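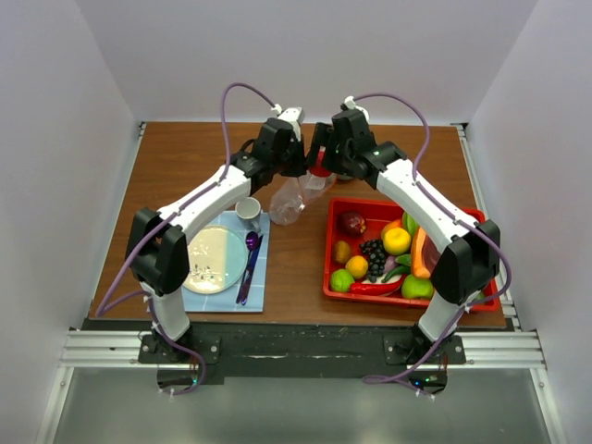 가을만 되면 식탁을 다시 손보고 싶어지는 분들, 이번 호는 그런 분들을 위한 이야기예요! 지난 호에서 오일 마감을 짧게 다뤘더니 질문이 정말 많이 들어왔습니다. 가장 많았던 질문은 역시 색이었어요. 저는 붉은 기가 도는 따뜻한 갈색 나뭇결을 참 좋아하는데, 이런 상판은 흰 벽 옆에 두면 색이 한층 살아나서 굳이 착색제를 쓰지 않아도 충분히 예쁩니다. 투명 오일만 얇게 발라 보세요. 결이 또렷해지는 그 순간이 저는 아직도 설레요.

순서는 어렵지 않아요. 먼저 마른 천으로 먼지를 닦고, 물기를 꼭 짠 천으로 한 번 더 닦은 다음 하룻밤 말립니다. 사포는 결 방향으로만 움직여 주세요. 가로로 문지른 자국은 오일을 바르고 나면 놀랄 만큼 잘 보입니다(저도 첫 식탁에서 그랬어요, 지금도 그 자국을 보면서 밥을 먹습니다). 오일은 천에 조금만 묻혀서 넓게 펴고, 18분쯤 지나면... 하고 시계를 볼 것 없이 표면에 남은 것이 끈적해지기 전에 닦아내면 됩니다. 욕심내서 두껍게 바르면 며칠이 지나도 손에 묻어나요.

오일을 닦은 천은 절대 뭉쳐서 버리지 마세요. 저절로 열이 올라 불이 날 수 있습니다. 물에 충분히 적셔 뚜껑 있는 금속 통에 넣어 두었다가, 사시는 곳의 배출 기준에 맞춰 버려 주세요. 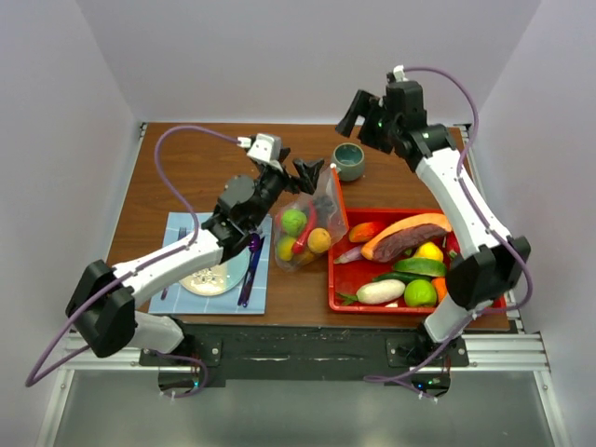 관리 주기도 많이들 물어보셨는데, 저는 날짜를 정해 놓지 않고 물방울을 떨어뜨려 봅니다. 물이 동그랗게 맺히면 그대로 두고, 금세 스며들어 색이 진해지면 다시 바를 때가 된 거예요. 난방을 오래 트는 집은 1월쯤 한 번 더 살펴보시면 좋겠어요. 건조한 방에서는 상판 끝이 먼저 푸석해지거든요. 뜨거운 냄비는 받침 위에, 젖은 컵은 바로 닦기! 이 두 가지만 지켜도 얼룩이 훨씬 줄어듭니다.

설로(Sullow) 공방의 가을 식탁 손질 모임도 곧 문을 엽니다. 작은 도마나 쟁반을 하나 가져오시면 사포질부터 마감까지 같이 해 볼 수 있어요. 천과 오일은 공방에 있고, 재료비는 1000원입니다. 신청은 이 메일에 답장으로 보내 주세요. 가져오실 물건의 크기를 같이 적어 주시면 작업대를 나누는 데 큰 도움이 됩니다. 아, 소매가 긴 옷은 걷어 올릴 수 있는 걸로 입고 오세요!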